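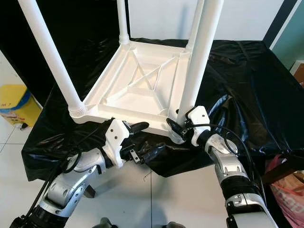 # Setting up a two-arm assembly job on the Castis bench kit

The Castis kit comes with two arms, two parallel grippers, a control box and the Sturum teaching software. This page covers a first job with both arms: holding a plastic stool upside down by the seat while the legs are fitted or checked. It assumes you have already bolted the arms down and run the startup routine in the printed manual.

We tested the kit at Civach over several weeks in April. Berkay Ateş did most of the teaching and Madalena Serrano wrote down the settings.

## What you need

- The Castis kit with the standard padded fingers
- A low table
- Plastic sheeting to cover the table top
- A stool with screw-in round legs and a raised rim on the underside of the seat
- A bin for spare parts

Any stool of that type will do. Light plastic ones are easier to start with than wood.

## 1. Prepare the table

Cover the table and let the sheeting hang over the sides. It doesn't need to be flat, but pull it smooth where the seat will go. A thick fold under one corner makes the seat rock when the second gripper closes.

Glossy sheeting throws back a lot of light. If the Sturum preview shows white patches, lower the exposure in the camera tab before you touch the lamps. We ended up at 40 on the exposure slider and left it there.

## 2. Place the stool

Set the stool on the table upside down, legs pointing up, with one side of the seat facing the arms. The grippers will take the rim on this near side, so keep it within easy reach. If the arms have to stretch nearly straight, you lose most of your sideways movement.

## 3. Teach the left grip

1. Switch the left arm to hand guiding.
2. Bring the gripper to the rim, next to the front-left leg but clear of the collar.
3. Lower it until one finger is inside the rim and the other outside.
4. Close at low force and save the point.

Stay off the collars. They are ribbed, and the pads slip on them. Our first three tries failed for this reason.

## 4. Teach the right grip

Repeat the steps with the right arm, at the base of the front-right leg. Save it as a separate point, then link the two in Sturum with "Close together." Without the link, one side closes first and drags the seat a little way around.

Before you run it, check the gripper cable. Leave enough of a loop for the wrist to turn all the way, and make sure the loop can't catch on a leg. The kit includes clips for the lower arm but none for the wrist, so we bought a pack of hook-and-loop ties.

## 5. Set the force

The default grip force is 525, in the software's own units. That was too much for our stool and the rim bowed. We settled on 242, which held the seat still while Berkay turned a leg by hand. Start low and go up in steps of 8.

Do this with the arms paused — never reach between them while a program is running.

## 6. Run the job

Run at the slowest speed the first time, with the stop button in your hand. Watch the seat as the fingers close. If it lifts on one side, that gripper was taught too high. Go back and lower the point slightly.

Once both grips hold, add a pause, fit or check the legs, and finish with a linked release. Back each arm straight up past the rim before it swings away.

## Notes on the kit

The arms themselves gave us no trouble. Hand guiding is light enough to do with one hand, and saved points were still good after a restart.

The finger pads are the weak spot. They pick up dust and start to slide, so wipe them down between runs. Spares are sold through Amaral and took longer to arrive than we would have liked. Conceição Torres in their parts office can tell you which pad fits which finger. Order a second set with the kit.

Sturum saves jobs only when you press Save. Closing the window drops your changes with no warning — we lost an afternoon's points that way.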